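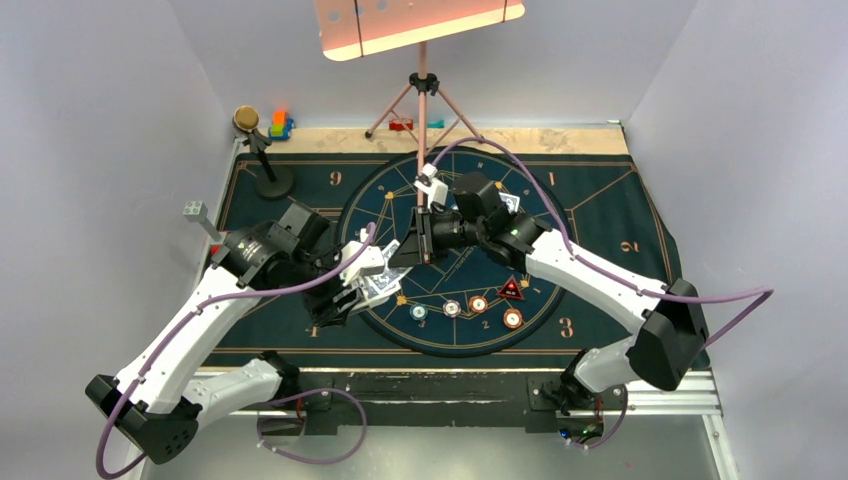

Vultside, October

**House rules for a small two-arm table cell, what do you have on yours?**

**Tiruwork Mersha**

Hi all, long-time reader, second post I think (the first one was about a stuck bearing and you were all very kind).

I look after a bench with two small arms on it, and I've been asked to write the house rules. Up to now the rules have lived in my head and in the head of one coworker who is moving to our other building. We're a small shop, we do handling trials for a game company called Flidden, so the arms spend their days picking up cards, fanning them out, passing the fan from one gripper to the other, sliding chips around on a round game board mat and so on. Light stuff. The heaviest thing we put on the mat weighs less than my lunch.

And that's sort of my problem! Because it's light, people treat it like a toy. They reach in to straighten a card while the arms are powered. They leave things at the back. If you look behind the mat right now there's a pink tripod with one leg coming out over the circle, a little stack of toy blocks in the corner, and a round disc on a stand. Some of that is for the trials and some of it just lives there, and I couldn't tell you from memory which is which.

My boss handed me the safety manual from the company we used to share a floor with. It's 111 pages and it's for a welding line. I read the whole thing over a weekend and came out with maybe four things I can use. So what I want is one page that gets taped up next to the cell and that people will follow.

Stuff I'm unsure about:

- Do I need a written risk assessment for arms this small? My coworker says no because they're "collaborative size." I don't know if that's a thing.
- Cables. Ours are purple and they run outside the arms with big loops of slack, including two that hang down in front by the bases. They have little ties on them. Is hanging slack okay or is that asking for trouble?
- We have a bare circuit board beside the right base, blue light on, little wires showing. It's worked fine like that forever. Does it need a cover?
- What do you do about stuff in the workspace that isn't part of the task?
- Who gets to press go?

We've done 3,626 runs on this setup and have never had an injury, which my boss brings up a lot. Thanks in advance, and sorry for the long post.

---

**Nandden**

Oh I love this question, I wrote one of these two years ago and have rewritten it four times, so let me save you at least two of those rewrites.

Risk assessment first. Yes, write one. "Collaborative size" is not a thing. I hear it all the time, and I get why, small arms look friendly. But the thing you assess is the whole job: arm, gripper, whatever the gripper is holding, the table, the person standing there. A tiny arm holding a craft knife is a nastier neighbor than a big arm holding a pillow. Yours is holding playing cards, lucky you, so the assessment will be short. Mine for a similar bench fits on both sides of one sheet. I listed every way a hand could meet the machine (between the two wrists, between an elbow and a side wall, between finger and finger, between a gripper and the table), how bad it would be, and what we do about it. If you want the official reading, ISO 12100 is the general one on risk assessment and ISO 10218 is the robot one, and your local workplace rules sit on top of those. If your shop has a safety person, or your insurer has one, send it to them before you tape anything up. I'm just a person with a bench.

With two arms, please give the space between them its own line. People watch the arm that's moving. The other one is waiting its turn, and it'll go when its turn comes, whether or not your hand is straightening the fan. I got a pinched knuckle that way, nothing serious, but I yelled so loud that someone came in from the parking lot.

And look at the elbows too. Yours are big and faceted and they stick out to the sides. Everybody's eyes go to the grippers because that's where the cards are, and meanwhile the elbow is the part that swings toward the wall. Move each arm slowly through everything it does in a trial and see how close it gets. If a hand could fit in the gap and the gap closes, write it down.

Cables! Slack is good, you need it, a wrist that turns with a tight cable will pull a connector sooner or later. What you don't want is slack that can be somewhere different every time. My test is to run both arms slowly to the far ends of their travel, in every corner, and watch only the cable. Not the gripper, the cable. Watch for it coming over the mat, catching on a bracket, or getting under an elbow. For the loops down front, I'd want them where a sleeve can't catch them when someone leans in. Ties are fine as long as they hold the cable to something that doesn't move, and as long as you haven't cinched them so hard you're squashing the jacket. Put a cable look-over on the daily list. It takes a minute.

The board: cover it. I know, I know, it's worked forever. So had mine. Cards are okay, but somebody is going to set down a screw, or a wet cup, or a paper clip. A plastic box with some holes for air, screwed down, with the light still showing so you can see it's on. Unplug it before you go near it, obviously.

Now here's the text of our sheet, swap in your own words:

1. Hands stay out while motor power is on. If you need to fix a card, stop the arms with the stop button, wait until both are still, then reach.
2. One person runs the cell. That person has the stop button within reach the whole time and says "going" out loud before every start.
3. Long hair tied back, sleeves up, nothing dangling.
4. Before the first run of the day: cables, screws on the gripper brackets, fingers, stop button pressed and tested.
5. New program or changed program means slow speed for the first three runs.
6. Anything that isn't on the trial list comes out.
7. Anything odd gets written in the book, even if it fixed itself.
8. After 40 minutes, the person running it takes a break or swaps.

Number 8 got the most grumbling and I think it's the best one on there. Watching cards get passed back and forth puts you to sleep, and a sleepy person's hand is nowhere near the button.

About your 3,626 runs: that's a nice number, but what I'd ask is how many times somebody reached in during those and got away with it. You probably don't know, I didn't either. That's what the book is for. Our near misses went *up* the month we started writing them down and my boss got worried, so warn yours ahead of time.

---

**ledesma_bench**

Just buy a light curtain. Problem solved.

We have had one at Ledesma for years. You break the beam, it stops, end of story. Rules on paper don't do anything, people don't read them.

Also put a cover on that board, come on.

---

**Nandden**

A curtain is great if the budget's there! But it has to be far enough back that the arms are stopped by the time a hand gets to them, and that distance depends on how long they take to stop, so please measure it or get someone who can. And you still need the paper. Somebody has to know who resets it.

---

**Mats and Chips**

I'll stick to the "stuff in the workspace" part, the others have the safety side covered better than I could.

I set up trial benches, mostly for sorting tasks, and clutter was my big headache. My fix was a list with a photo. Every trial gets a printed picture of how the table should look at the start, and next to it a list in two columns. Left column is things the arms touch. Right column is things that are supposed to be there but don't get touched. If it's in neither column, out it goes. So your cards and your chips would go on the left. The tripod, the blocks and the disc either earn a spot on the right or go in a drawer. You might find that the tripod belongs there, but then you write down where its feet go! A leg over the playing area is something an arm can hit, and if it's been shoved over since the last trial, your program doesn't know.

Three little things that helped me a lot:

- Mark positions for anything on the right-hand side. I use paint pen dots on the table, never on the mat, the client owns the mat.
- Keep a sealed spare deck. Cards bend with handling and a bent card fans differently. We were blaming the gripper for weeks when it was the deck (I felt so dumb). We swap at 1,000 handlings now whether they look tired or not. That number is just what suited our cards, so go by your own.
- Write down which way around the mat goes. A round board with numbers on it looks fine at any angle and then your "slot 2" is somewhere else entirely.

As for who gets to press go, we keep a short list of names on the wall. To get on it you watch one session, run one with somebody beside you, and show that you can find the stop button without looking for it. People were weirdly proud to get on the list.

---

**Tiruwork Mersha**

Wow, thank you! I'm taking nearly all of this. I read the "hand between the two wrists" part to my coworker and he went a bit quiet, so I suspect there's a story.

The board gets a box this week, I already found one with vents. I like the two columns a lot, and I'm stealing "going" too. The light curtain I've put on the wish list with a note about measuring the stopping time first.

One follow-up if anybody's still reading: does the book need to be paper? We have a shared spreadsheet but it's on a computer across the room.

---

**Nandden**

Paper, with a pen on a string. If they have to walk across the room they won't write it down. Copy it into the spreadsheet once a week if your boss likes charts.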